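Home | Diary | Allotment | Older entries | Links

October, evening

Back from Hatstead just after 8. The train was late at Flanmont and I wrote most of this on the platform.

Apolinar Esquivel had asked me over to see how the arm was getting on with tidying, as I have been rude about it in these pages before. The job today was clearing a table. Small things only, the sort left about in any front room. He wants it to pick each one up and put it where it belongs, and later on to wipe the table down as well.

I asked him straight out whether it could do my kitchen yet. He said no. He said it could do one table, on a good day, if the things on it were things it had met before. He has 337 tries written down and is not pleased with the last 26 of them.

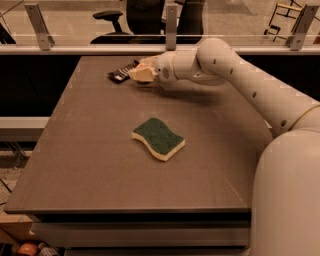

What I had not thought about is how much of tidying is knowing what a thing is for. A remote control goes by the telly. A sponge goes back to the sink, unless it is finished, in which case it goes in the bin, and I decide that by looking at it and giving it a squeeze. Apolinar says the squeezing is further off than the looking. Flat things are a nuisance too, as there is so little to get hold of. I get my fingernails under them and never think about it.

Hnat Kuzmenko came in at dinner time and we had the usual argument. He was at the Zürcher works in Tillton for years and says machines have done shop-floor jobs since before either of us started, and done them well. I said that was the same part coming down the same line in the same place. He said then people should keep their houses tidier. I had no answer to that.

My own view has moved a bit. Last spring I would have said never. Now I would say a machine will clear a table before I am too old to do it myself, but the stairs, the beds and the oven can wait. I would not pay for it. Hnat would.

Had soup when I got in. The boiler man's bill has come, 1,414 with the new pump, so no more talk of gadgets this year. Washed up by hand. Must ring Apolinar about the umbrella I left there.

Last updated: October
Contact | Copyright the author | Back to top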